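Minutes, guest rooms meeting, Grerholm, February

Present: Teodor Kristiansen (chair), Sverre Lunde, Holger Hovland, Archana Bajpai (minutes)
Apologies: Ivar Hägglund
Started 17.10 in the downstairs kitchen.

## 1. Minutes of the last meeting

Agreed, with one correction. The spare keys went to Sverre and not to Ivar. Archana will change it in the folder.

## 2. Mattress in the ground floor room

Teodor reported that the bed in the ground floor room is still stripped and that the mattress protector has not been replaced. The old one split along a seam and was thrown out. Two stays have been moved upstairs so far and he would like the room back in use before the end of the month.

He had looked at the mattress itself and sees no need to buy a new one. The quilting holds dust and crumbs in the stitched lines, so it should be brushed down before a protector goes on. The hand brush and dustpan are the right things for this. The vacuum nozzle we have is too wide and pulls at the cover.

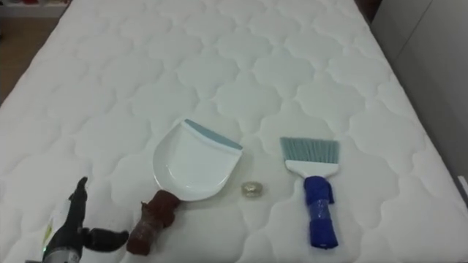
Sverre wondered if the same brush should be used on a bed and on a floor. He would not want to sleep on it himself and did not think guests would either. Teodor agreed. After some discussion it was decided to keep a second brush and pan for beds only, marked on the handle with tape, and to leave the existing set for floors. Until the second set is bought, the brush is to be washed in hot water with washing-up liquid and dried fully before it goes near a mattress. The same goes for the pan if it is going to be put down on one.

Holger asked about turning the mattress. It was last turned in the autumn, as far as anyone could remember. It takes two people because of the wall on one side. Sverre and Holger will do it together when the protector arrives.

Protectors: Archana had prices from two places. Jorkis want 391 kronor each for the quilted cotton type. Kullance are cheaper but only sell them in packs, and we do not have the cupboard space. Agreed to buy two from Jorkis, one for the bed and one for the shelf.

**Action:** Archana to order two protectors. Teodor to buy brush and pan. Sverre and Holger to turn the mattress.

## 3. Changing the bed

Holger said the present sheet of instructions is too long and people skip it. He read out a shorter version, which was accepted with small changes:

- Strip the bed and put the linen straight in the basket, never on the floor.
- Brush the mattress from the head end down, following the stitching, and do the edges last.
- Empty the pan into the kitchen bin.
- Air the bed for 40 minutes with the window on the latch.
- Put the protector on, then the bottom sheet.
- Leave the duvet folded at the foot.

Archana asked for a line about looking down the gap on the wall side, where she has found socks, a phone charger and a library book. Holger will add it.

**Action:** Holger to type up and hang inside the cupboard door.

## 4. Laundry

The linen basket was discussed next. At the moment it moves between the washer and the upstairs landing and is never where it is wanted. Teodor proposed that the white plastic one stays in the ground floor room, on the floor beside the bed, and that upstairs gets its own. The holes in the sides let damp towels breathe a little, and there are openings at the top to carry it by, so there was no wish to replace it with a cloth one. 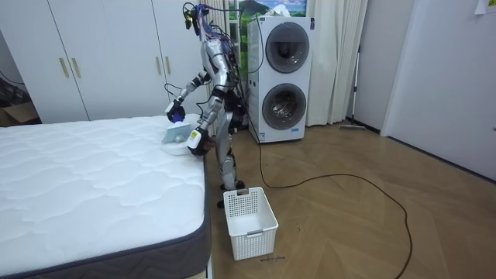
Upstairs can have the tall basket from the boiler room once it has been cleaned. Sverre will see to it. Towels and sheets should be washed separately from now on, as the last lot of sheets came out covered in fluff. Folded things go on the shelf the same day and are not to be left on a bare mattress overnight.

Archana noted that the washing powder is nearly finished and that Ivar normally buys it. She will ask him which kind he gets.

**Action:** Sverre to clean and move the tall basket. Archana to speak to Ivar.

## 5. Floors

Sweeping is to be done after the beds and not before. Holger thinks the wooden floor in the ground floor room will want oiling by the summer — he would rather have Sjöberg look at it first, as they did the hall. No decision was taken. Teodor will ask what they charge for a visit.

## 6. Money

There is 3049 kronor left for household things this half-year. The two protectors come out of this, along with the brush and pan. Sverre asked that receipts be put in the tin with a name on the back. Three were found in it with no name and Teodor will pass them round.

## 7. Any other business

The bulb on the landing has gone again. Holger has a spare.

A guest has asked for a firmer pillow. There is one in the linen cupboard, top shelf, still in its bag.

Next meeting in the same place at 17.00, date to be set when Ivar is back. Closed at 18.20.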